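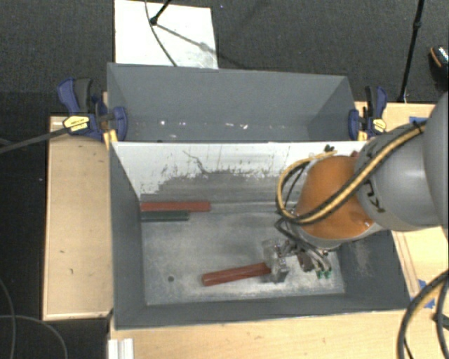
Elaine Assunção

Stories > Work & Money > Second Acts

I met Védís Hallgrímsson at the bakery she bought in January, which she insists on calling "the shop" because, she says, a bakery is a place where the owner knows how to bake. She let me in through the side door and handed me a coffee before I'd even gotten my coat off. I liked her right away.

She's 58 and she spent most of her working life in payroll. The last stretch of it was at a freight company called Tendberg, where she ran pay for 300 people and could tell you, she claims, who was getting divorced by looking at their tax forms. Then her department moved two states away and she didn't want to go with it.

"I had a nice desk and a bad chair," she told me. "I thought about the chair a lot when I was deciding."

So how do you get from payroll to rye bread? I asked her that pretty much first thing and she laughed at me. She'd been buying the same loaf from the same man, Þröstur Bergmann, for years, and one morning he mentioned he was selling the place. She went home and did the math on the back of an envelope, then did it again on a spreadsheet (of course she did), and called him after dinner.

"He thought I was calling about a cake," she said. "I had to say it two times. I want to buy the shop, Þröstur. The whole shop."

He stayed on to teach her, and they agreed on 7 weeks. She says the first couple were awful. She burned her forearms, she cried in the walk-in, and she learned that rye dough sticks to everything, including wedding rings. Hers lives in a dish at home now — her husband has made his peace with it.

What I really wanted to know was whether she'd been scared about the money. People always skip over that part in these stories and it drives me crazy! Védís didn't skip it at all. She put in her severance and most of her savings, and after she paid for the lease and the repairs on the oven she had 3000 dollars left in the business account.

"I had been on the other side of that for thirty years, you know? I was the person who made sure the money showed up. And now I'm looking at this number thinking, well, Auður gets paid first."

Auður Baldursdóttir works the counter and came with the place, more or less. She was wiping down the display case while we talked and she joined in whenever she felt like it. I asked her what the new boss was like.

"She labels things," Auður said. "Þröstur never labeled anything. We had a jar of something on the top shelf and we were all afraid of it."

"It was caraway," said Védís.

"It was old caraway."

They go on like this. I could've stayed all afternoon.

The labels turned out to be the smallest of the changes. Védís dropped the donuts, which upset people, and she started closing at two, which upset more people. She also started writing down every recipe, with weights, because Þröstur kept them all in his head and measured with a blue plastic cup that had lost its handle. She followed him around with a kitchen scale and made him stop mid-pour.

"He hated it so much," she said. "But he came by last week and asked me how much molasses goes in the dark rye. He'd forgotten! I printed him a copy."

I asked about the hours, because I am not a morning person and I find the whole idea upsetting. She's up at three. She eats a boiled egg standing up, drives over in the dark with the radio on, and has the ovens going before the streetlights turn off. Bed is at eight, and she's missed a lot of birthday dinners. Her friend Ramil Rivera moved his poker night to the middle of the afternoon so she could keep playing, and she brings the unsold rolls.

"I miss being bored," she said, when I asked what she misses. "In payroll, the second week of the month, you could be so bored. You could clean out your purse. I haven't cleaned out my purse since I got here."

And would she do it again? She took her time with that one. A man came in for a half loaf, sliced, and she went and sliced it herself, and they talked about his knee.

"Ask me after Christmas," she said when she sat back down. Auður, behind the case, said she'd already told her sister yes.

I went home with a dark rye, still warm in the bag, and ate the heel of it in the car.

October 30, 2021

7 comments | 2 shares

Get new stories in your inbox. Enter your email to sign up. You can unsubscribe at any time.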